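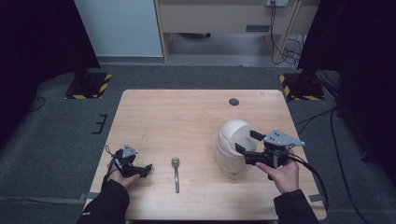 Samira Hamdan lleva once minutos de retraso y lo primero que dice es que no piensa hablar de café. "Todo el mundo viene a preguntarme por el café. Yo ordeno mesas." Tal cual. Ordena mesas de office, cocinillas de empresa, rincones de merienda. Empezó en noviembre con un solo encargo, el de Monico, y ahora tiene 29 clientes fijos.

El método cabe en un folio. Un bote por producto, una cuchara por bote, nada más a la vista. ¿Y el azucarero? "Fuera. Se apelmaza, se queda la tapa abierta, acaba todo el mundo metiendo la cuchara mojada." Lo dice deprisa, ya mirando el móvil. 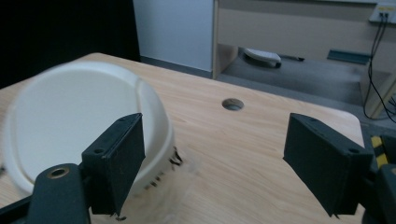 De materiales habla más a gusto. Prefiere el plástico al cristal, por el peso y porque en una oficina las cosas se caen. Blanco siempre. "En blanco se ve la porquería, y eso es lo que quiero". Las motas y rayitas negras que tiene el plástico en el costado, abajo, en un bote de color ni las verías. Ella pasa un paño con bicarbonato y, si no sale, tampoco hace un drama.

Presupuesto: 40 euros por mesa en recipientes, ni uno mas. En Butham le pidieron un mueble a medida de 3,000 y dijo que no. "Para guardar cuatro botes, no." 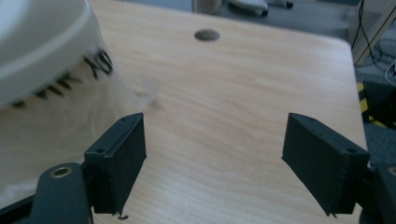 El bote blanco, con las letras negras justo debajo de la tapa.

Sobre las etiquetas hay discusión. En Odus querían quitarlas todas, que quedara liso, bonito. Samira se negó: lo que viene escrito de fábrica se deja, y si no viene nada, rotulador. Letra grande. "Lo bonito dura hasta que alguien le echa sal al té." Le pasó en Nair, el primer día. No quiere dar mas detalles, se ríe.

Y la madera. Aquí se pone seria, por fin deja el móvil. Tablero claro, veta fina, mucha luz: se marca todo.

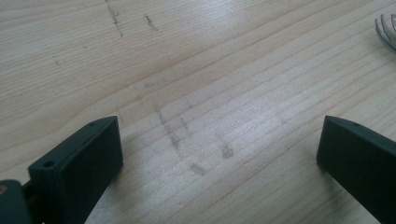
"La gente frota en redondo y lo extiende. Hay que ir con la veta, paño casi seco, poco a poco." Goma de borrar blanca para lo que parezca lápiz. Estropajo jamás. Barniz nuevo, solo si el dueño insiste y lo paga aparte.

Última pregunta, ya de pie. Cuánto dura el orden en una mesa compartida. "Una semana. Luego vuelvo."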